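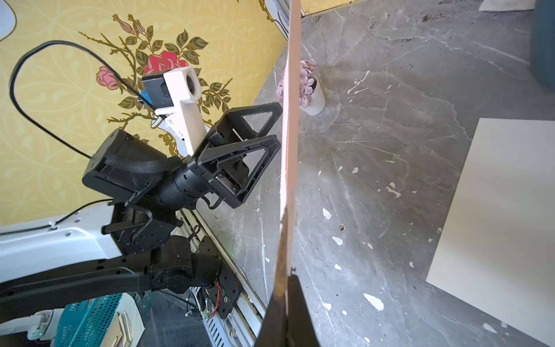 Selon Yayra Fiadzo, on apprend davantage sur une tâche en la ratant deux fois avec les poignées de commande qu'en relisant cent pages de spécifications, et c'est par là qu'il faudrait commencer tout cours de robotique.

CHAPITRE 9
Montrer une tâche : guidage manuel et téléopération

Objectifs du chapitre
Distinguer le guidage manuel de la téléopération.
Préparer une séance de démonstration à deux bras.
Reconnaître une démonstration exploitable et écarter les autres.

9.1 Pourquoi montrer

Dans les chapitres précédents, le mouvement du robot était écrit : une suite de positions, des vitesses, des conditions d'arrêt. Cette méthode convient bien à une pièce rigide qui arrive toujours au même endroit. Elle devient lourde dès que la pièce est grande, légère ou posée de façon variable. Tenir un panneau mince debout, par exemple, demande de corriger sans cesse l'appui des doigts, et ces corrections sont difficiles à mettre en équations.

On peut alors procéder par démonstration. Un opérateur fait exécuter la tâche au robot et le système enregistre, à intervalles réguliers, la position des articulations, l'ouverture des pinces et les vues des caméras. L'ensemble forme un épisode. Un jeu d'épisodes sert ensuite à régler une politique de commande, sujet du chapitre suivant.

9.2 Deux façons de conduire le bras

Le guidage manuel consiste à saisir le bras lui-même et à l'amener où l'on veut, moteurs relâchés ou compensés en gravité. L'opérateur sent directement le contact. En revanche ses mains entrent dans le champ des caméras, et il lui est difficile de conduire deux bras à la fois.

En téléopération, l'opérateur agit sur un dispositif séparé, appelé bras maître ou meneur, dont les angles sont recopiés par le bras qui travaille. Les vues enregistrées ne contiennent alors que ce que le robot verra plus tard quand il agira seul. Le prix à payer est une perte de sensation : sur la plupart des montages simples, l'effort au bout des doigts ne remonte pas jusqu'à la main.

Le banc Taltgate, qui sert de fil conducteur à ce chapitre, est téléopéré. Les épisodes cités ont été enregistrés le 17 juin 2022 avec le logiciel Urio. Le jeu complet compte 198 épisodes de 900 pas chacun.

9.3 Ce que voit une caméra de poignet

Une caméra fixée près de la pince se déplace avec elle. Elle montre de près la zone de contact, mais elle perd de vue le reste dès que le bras s'approche d'une grande surface. Une pièce blanche et unie peut occuper la moitié de l'image sans offrir un seul repère. Quand deux bras travaillent ensemble, la vue de l'un contient souvent la pince de l'autre, et cette information est précieuse pour juger de l'alignement.

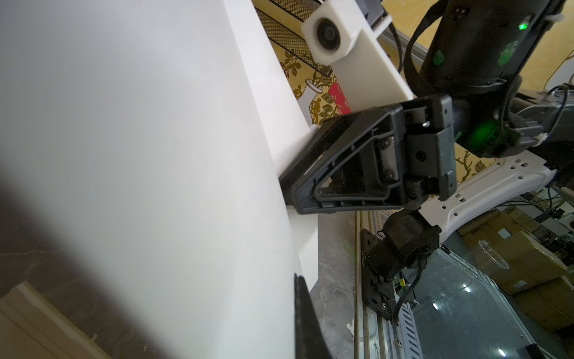
Figure 9.2. Pince noire en appui sur le bord d'une surface blanche, vue par une caméra de poignet.

L'opérateur doit donc s'habituer à travailler avec les mêmes vues que le robot. S'il se penche pour regarder la pièce directement, il prend des décisions fondées sur une information absente de l'enregistrement. L'épisode paraît réussi, mais rien dans les données n'explique le geste.

9.4 Préparer la séance

Avant d'enregistrer, on fixe par écrit la position de départ des bras, la zone où la pièce peut être posée et le critère de fin. Pour un panneau, « en place » ne suffit pas. On écrira : bord inférieur en contact avec la butée, pinces ouvertes, bras dégagés.

Vérifier ensuite que les câbles suivent le mouvement sur toute la course, poignet tourné dans les deux sens. Bloquer les supports de caméra. Un support qui glisse de 2 millimètres en cours de séance rend les premiers et les derniers épisodes difficiles à comparer.

Les gestes doivent être lents et continus. Les hésitations s'enregistrent comme le reste. Si l'opérateur s'arrête pour réfléchir au milieu d'une approche, mieux vaut abandonner l'épisode et le reprendre depuis le départ.

Exercice 9.1
Rédiger la fiche de séance pour la mise en appui d'un panneau vertical par deux pinces. Préciser le critère de fin et deux motifs de rejet d'un épisode.

Exercice 9.2
Le même panneau est présenté par sa face unie, puis par sa tranche. Indiquer quelle vue de poignet permet de situer le bord dans chaque cas, et à quelle distance elle cesse d'être utile.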